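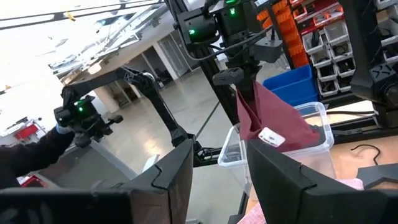
How long does it take to teach a robot to handle laundry? Longer than you'd think – the group at Trasau has been at it for most of a year and their best arm still loses about one shirt in every few.

I got that answer within five minutes of walking in, from Kalkidan Feyisa, who runs the fabric program and had agreed to give me the morning. Open day, doors at nine. Coffee in paper cups, name stickers, a sign-in sheet with a pen that didn't work. Maybe a dozen visitors from the trade, a few students, one man from a hotel linen company who asked all the good questions.

Trasau took the building two years ago. Big floor, skylights, gray and shiny all the way back to the columns. The old tenant made truck seats. Now it's benches and arms, and racks of little bins.

**Cloth is the hard part**

Boxes are easy, Feyisa told us. A box stays a box. You grab a shirt and it's a different shape, then you move it and it's a different shape again. No two grabs the same. So the program, called Bunting, works from human examples – a person holds a controller, drives the arms through the job, and every run gets saved. The software learns from the pile.

How big is the pile? They set a goal of 4,000 good runs before they'd start training the next model. On the morning I visited they had 2,978. Good is the word that matters. If the cloth slips or the operator hesitates too long, somebody has to decide whether it stays in, and that argument apparently goes on most lunchtimes.

The demo itself was slow. Really slow, if you came expecting something off a car line. A clamp on one arm had a dark maroon cloth by a fold at the top, hanging in front of a clear plastic container, and a second gripper was waiting below it with both fingers open. The operator wore black sleeves and light blue gloves and didn't talk. We all went quiet too. It felt a bit like watching someone thread a needle.

"People lean in," Feyisa said. "Then they start moving there own hands."

I was doing it. So was the hotel guy.

**What the operators say**

They work short shifts, swapping out before the wrists get tired. The trick, one of them told me on her break, is to stop looking at the whole cloth. Pick a corner or a seam, stay with it. She'd come from Ondia, the warehouse outfit across the river, where she drove a lift truck, and reckons this is harder on the eyes and easier on the back. First week was awful. By the third she was dreaming about sleeves.

Tags are a pest, by the way. A small white tag looks like a great landmark to a camera, and a model trained on tagged cloth can get far too fond of it. Take the tag off and it's lost. So they mix: tags, no tags, thick stuff, thin stuff, pink, black, whatever turns up at the thrift store.

**Who pays**

Grokthorpe, mostly. They make folding tables and steam presses for commerical laundries and want something to put at the front end, where the sorting happens. Pulling single items out of a heap is the job that turns over staff fastest. Hot, dull, hard on the shoulders. The linen man nodded all through this part. His firm lost 131 people from sorting last year and replaced most of them twice.

I asked Feyisa the obvious one, about jobs. She didn't dodge. Some sorting work will go, she thinks, and the plants she's visited can't fill it now. Not this year though. "Come and see the socks before you worry."

We saw the socks. Fair enough.

**After the demo**

Questions ran over. A student wanted to know why two fingers and not a proper hand – cost, mainly, and fingers that simple are quick to swap when they wear. Someone else asked about towels. Towels are fine. Fitted sheets got a groan from the whole staff.

Next open day is in April, same hours, free, but you have to book. Wear flat shoes and park round the back, the front lot belongs to the tile place and they do tow.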